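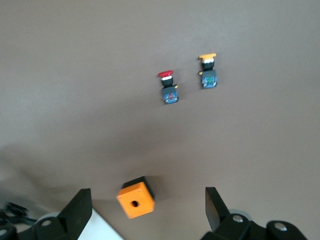 Assembly Technician, Control Stations (two openings)
Gulier, Panel Components Department

Gulier builds push-button control stations for conveyor, pump and packaging equipment. The assembly department shipped 2,061 stations last year and is adding two bench positions on the day shift.

The work
Technicians assemble operator controls from loose parts. Each job comes with a build sheet giving the enclosure, the button heads, the contact blocks and the wiring. Typical tasks:

Fit mushroom-head and flat push buttons to drilled enclosures and tighten to the stated torque
Match contact blocks to heads by function, normally open or normally closed, and latch them to the mounting collar
Wire blocks to terminals, label conductors and dress the wiring so the cover closes freely
Test every circuit for continuity with the button at rest and pressed
Record results in Wonolus, our job tracking system
Set aside parts with damaged latches, cracked collars or discolored caps

Most orders are for one to six buttons per enclosure. Batch size is usually 50 or fewer. The work is done seated or standing at a bench and includes lifting up to 53 pounds when receiving stock.

Requirements
High school diploma or equivalent
One year of bench assembly, electrical or similar hand work
Able to read a simple wiring diagram
Able to tell red, yellow, green and blue parts apart under shop lighting
Comfortable with hand tools, crimpers and a multimeter

Experience with emergency stop circuits is useful but not required. New hires train for 14 working days with Bheki Pillay, lead technician, before taking jobs alone.

Hours and pay
Monday to Friday, 7:00 a.m. to 3:30 p.m., with a half-hour unpaid lunch. Hourly pay according to experience. Overtime is voluntary. Safety glasses and hand tools are supplied.

How to apply
Send a resume and the names of two references to Naledi Engelbrecht, Hiring, by Feb 28, 2023. Selected applicants will be asked to complete a short bench test: one two-button station, assembled and wired from a build sheet. Technical questions about the position go to Lerato Hendricks, Department Supervisor.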